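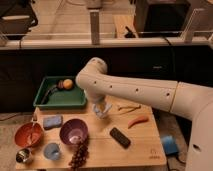 Mixed set on the table: green tray with the two balls, bowls, sponge, cups, remote.

Everyday Things boxes, Brorham
Progress report to the Lapointe Fund
Period: second half of grant year
Date: 03/04/2022
From: Fadime Dursun

Short version first as I know you have a pile of these. Boxes are going out. 22 made up so far against the 40 we said. Behind, but less behind than at the last report. Money fine. Storage not fine. More on both below.

Reminder of what the grant is for

Lending boxes of ordinary household things to people who are getting the use of their hands back, mostly after a stroke or a long stay in hospital, plus a few families with children who need the practice. Pick up, put down, put in, take out, sort, stack, wipe. The point was always real things out of a real kitchen or living room. People told us at the start they were sick of pegs and cones.

Where we are

Contents list agreed at last. Took far too long, my fault partly, I kept asking everyone. The list now goes by type and we fill each type with whatever we can get:

- something to put things in (tray with sides)
- bowls, different colours so you can say "the purple one" across a table and be understood
- a spoon or similar
- cups, at least one you can see through
- a sponge
- balls small enough to hold in one hand
- something that hangs or drapes. Beads work well
- a remote control
- something with a lid if we can find one

No two boxes the same. You asked last time whether that matters. It doesn't for the people borrowing. It does for us when a box comes back and we are trying to work out what is missing, so each box now has a sheet taped inside the lid. Fadime's handwriting on the first lot, typed from now on, sorry to all who had to read those.

What has gone well

The remote controls. Honest surprise. We put them in as an afterthought and they are what people ask about. One man at the Kimton group has his own telly back under his own thumb and says he would like that written down, so it is written down. Batteries out before lending, all of them checked.

Beads also good. Hard to pick up neatly, they slide about and go over the side of the bowl, and you have to think about where the other end is going. The therapist who comes to Kimton uses them last in the session when people have warmed up. Children like them best of anything. They do not go to any household with under-threes, that is on the form in bold now.

Colour. Bowls in strong colours are much better than the white ones we began with, which vanish on a pale table for anyone whose sight is poor. Have stopped buying white. Clear cups are a harder version of the same problem, and we keep those in on purpose, with a note on the sheet to leave them out for the first go if need be.

What has not

Sponges. Come back in a state. We now treat them as used up after each loan and put in a new one, which was not in the budget but costs next to nothing.

Balls roll off. Obvious in hindsight. The trays were meant to be for carrying but have ended up as the place the balls live, and the sheet says so. A few of the early boxes had flat trays, no sides at all, and we are swapping those for ones with an edge.

Metal canisters. Split opinion. Some people like the cold and the weight, some can't get a grip on a shiny surface and get cross. Left in the mixed sets, taken out of the beginner ones.

One box not returned from Grakwood. Have rung twice. Person has moved, we think, and I am not going to chase someone who is unwell over a few bowls and a cup. Written off.

Sessions

14 table sessions held at Kimton and Grakwood between them. Layout the same each time now: everything out on the bare wood, no cloth (cloths slip), the bowls and small cups to one side, tray at the back, space in the middle to work. People choose what they go for. We tried setting the things out in neat rows and it was like an exam. A bit of a jumble is better and closer to what is on anybody's table at home.

Grakwood is quieter than we'd like. The room is upstairs and the lift was out for a good part of the winter. Lift is back. Numbers are not yet. Have asked the surgery there to put the leaflet out again and will go in person if I hear nothing.

Kimton is full, with people waiting. Would like to talk to you about a second slot.

Money

Spent as planned on boxes and contents. The bowls and cups came cheaper than quoted as we bought seconds, small marks on the base, no one minds. Underspent by £200 on that line. I would like to move it to shelving if you agree, see next bit. Travel on budget. Printing slightly over, the sheets and the reprinted leaflet.

Storage

The cupboard at Brorham is at its limit. Boxes are stacked higher than I am happy with and whoever wants one from the bottom has to shift the lot. Twice things have got muddled between boxes while it was being done and we spent an afternoon with bowls all over the floor sorting out which was whose. Three bays of plain shelving would sort it. Have a price, can send. If the answer is yes by email that is enough for me, I don't need a letter.

Feedback

Slips go in each box. Not many come back filled in, people are tired. Easier to ask at the door when they return it. Some of what we got:

"Wiped my own table, first time in months."
"More spoons please and not so light."
"My grandson does it with me, we race."
"The little blue cup is too small for my fingers but I will get it."
"Box is heavy to carry from the bus."

That last one is fair. Looking at a smaller version, half the things, one bag. Will cost it up and send on.

Still to do before the end of the grant

Remaining boxes made up, all 40 out or ready to go by August. 
Type up the old sheets.
Heavier spoons. Have asked a catering place for their oddments.
Swap the last flat trays.
Second slot at Kimton, if the room can be had.
Washing routine written down properly, at the moment it is in my head and thats no good if I am off sick.

From you, please: yes or no on the shelving, and weather you want the full stock list with the final report or just totals. I'd rather send totals but can do either.

Receipts are in the folder, to follow in the post tomorrow.

Fadime Dursun
Brorham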